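Cirkside Refill Log

A record of public drinking water taps and bottle refill points in Cirkside, Ovden and Nonstead, with notes on where they are, when they can be used and what sort of bottle fits under them. The log began as a shared spreadsheet for walkers and cyclists and has been tidied into plain CSV files so other people can use it.

Status: maintained, with slow updates in winter
Format: CSV, UTF-8, comma separated
Version: 3

What is in the log

The main table lists 57 refill points. Each row is one tap or spout that a member of the public can use without buying anything. Two spouts on the same fountain get two rows if they differ in height or flow, and one row if they are the same.

Taps inside shops and cafes are only listed where the owner has agreed in writing. Streams, springs and animal troughs are left out, even the ones people have been drinking from for years.

Files

points.csv — one row per refill point
visits.csv — one row per visit to a point, with date and notes
bottles.csv — the reference bottles used to check clearance
changes.txt — what was added, moved or removed, newest first

Columns in points.csv

point_id — short code, never reused after a point is removed
place — cirkside, ovden or nonstead
site — free text, such as "north wall of bus station"
indoors — yes or no
hours — opening hours as posted at the site, or "always"
spout_height_mm — gap between the spout and the surface beneath it
spout_type — push, lever, sensor, screw or other
step_free — yes, no or unknown
seasonal — yes if the tap is turned off for part of the year
last_seen_working — month of the last visit where water came out

A blank cell means no one has looked. A cell with "none" in it means someone looked and there was nothing to record. Please keep the two apart if you edit the files.

Bottle clearance

The most common complaint about public taps is that the bottle will not fit upright. A tilted bottle can only be part filled, and on a sensor tap it may not trigger the flow at all. For that reason spout_height_mm is filled in wherever it could be measured, and bottles.csv gives the outside height of each reference bottle with the cap off.
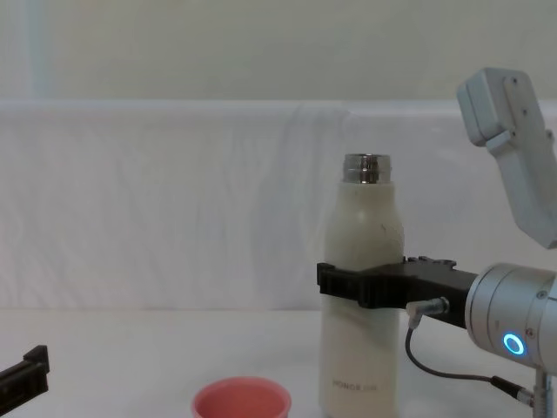 White insulated bottle with a steel neck, cap off.

Heights are taken from the base to the rim. Anything that clips on or folds away is ignored. Width is taken at the widest part of the body, which on some bottles is well below the shoulder, so a bottle with a narrow neck can still foul on the back wall of a recessed fountain.

If the clearance at a point is under 300 mm, the tall reference bottle is marked "tilt" for that point. This is a rule of thumb and takes no account of a curved basin or a grating that sits proud of the surface. Where someone has tried a bottle at the tap and found otherwise, their result is used instead and the visit is noted.

Flow

Flow is given in visits.csv as the number of seconds taken to fill a 400 ml measuring jug. It is a poor measure and we know it. Pressure in Ovden drops noticeably in the early evening, and push taps cut out before the jug is full, so the time includes one or more extra pushes. Treat it as a way of telling a good tap from a dribble. It should not be averaged across places.
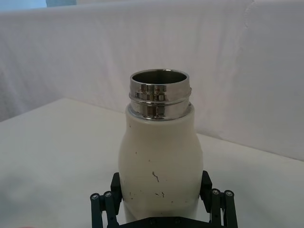

Narrow necks make a difference too. A strong jet straight into a small opening splashes back, and people then stand further off or hold the bottle at an angle. The column splash in visits.csv is set to yes where the person filling the jug or bottle noticed this. It is a matter of opinion and two visitors to the same tap have been known to disagree.

How visits are recorded

Visits are made on foot or by bike with a tape measure, a jug and a printed sheet. The sheet is typed up later, usually the same week. Times are local and rounded to the nearest quarter hour. If a tap was out of order, the row is still kept, with working set to no and whatever the notice said copied into the notes column.

No water testing is done. The log says nothing about whether the water at any point is safe, pleasant or cold. Taste notes were collected in version 1 and dropped in version 2, as they were mostly about the weather.

The old sheets used a different list of spout types. "Button" has been changed to "push" throughout, and "automatic" to "sensor". Rows marked "old style" could have meant lever or screw, and were set to "other" until someone went back. A few in Nonstead are still waiting.
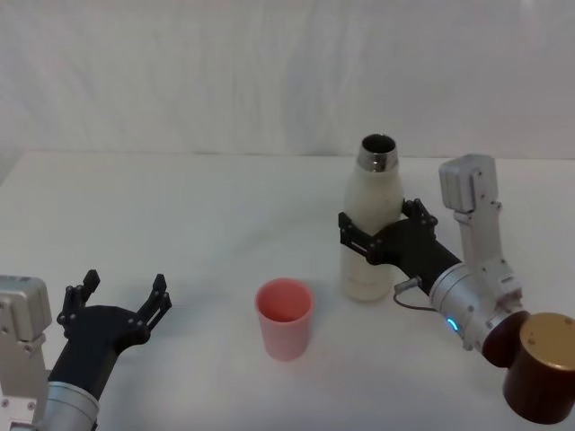
Typed sheets go through a small script called Mai, kept in the tools folder. Mai checks that every point_id in visits.csv exists in points.csv, that place names are spelled the same way each time, and that no height is negative. It does not correct anything. It prints the line number and stops at the first fault, so a badly typed sheet may need several runs.

To run it you need Python and nothing else:

python mai.py visits.csv points.csv

A clean run prints "ok" and exits.

Known gaps

Cirkside is covered far better than the other two. Most visits were made by people who live there, and the outlying streets of Nonstead have only been walked once.

The step_free column is thin. It was added late and older visits did not ask the question. Unknown should not be read as no.

Posted hours are often wrong. The park gates in Ovden say dawn to dusk, but the tap by the bowling green is inside a second fence that is locked earlier. Where we know of a case like this it is in the notes, and hours is left as posted.

Seasonal taps are turned off at different times each year depending on frost. The log does not try to predict this.

Points in school grounds and private workplaces are not included, even if they can be reached from the street.

Uses we would not recommend

The log should not be used to rank the three places against each other. It was never a full survey and the number of listed taps depends a good deal on who went looking. It is also no use for emergency planning, where the water supplier's own list is the one to ask for.
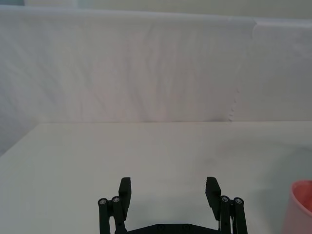
Corrections and additions

Send corrections as an edit to the CSV file or as a plain message giving the point_id and what has changed. New points need a site description good enough for a stranger to find the tap, a spout type and a note of whether water came out. Heights are welcome but can follow later.

Please do not send photographs with passers-by in them.

Requests are read on Thursday evenings. Removed points stay in changes.txt with the reason, if one was given.

Licence

The CSV files may be copied, changed and shared for any purpose, provided the Cirkside Refill Log is named as the source. The script is under the same terms and comes with no promise that it works.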